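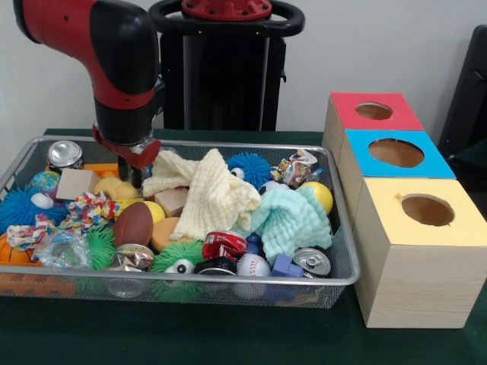 Svenja Steinbach
Cell Setup Lead, Stiltstead

Setting up a mixed-bin sort the right way

I love a messy basket. Balls, cans, wrappers, a couple of muslin towels thrown in, and three boxes standing next to it for sorting. If your pick rules hold up in a pile like ours, a row of tidy blocks will feel like a vacation!

1. Write the sort rule before you fill the basket. One line per box, by lid color: red, blue, yellow. Tape it where the operator can read it.

2. Stagger the boxes so the arm can reach every hole without passing over another one.

3. Set your approach height above the tallest thing in the pile, then go in straight down. Wire mesh is unforgiving if you come in at an angle (ask me about our first gripper pads).

4. Cap the approach speed. We use 100 mm/s near the basket and 500 mm/s in open space, and please write both on the run sheet.

5. Decide what counts as a failed pick. Towels drag their neighbors along, so we log a double pick as a fail even when both items land in a box.

6. Reshuffle by hand between runs, arm stopped, and check that the stop is real before you reach in. Every time!

Run sheets go in the Prornow folder, one per basket fill.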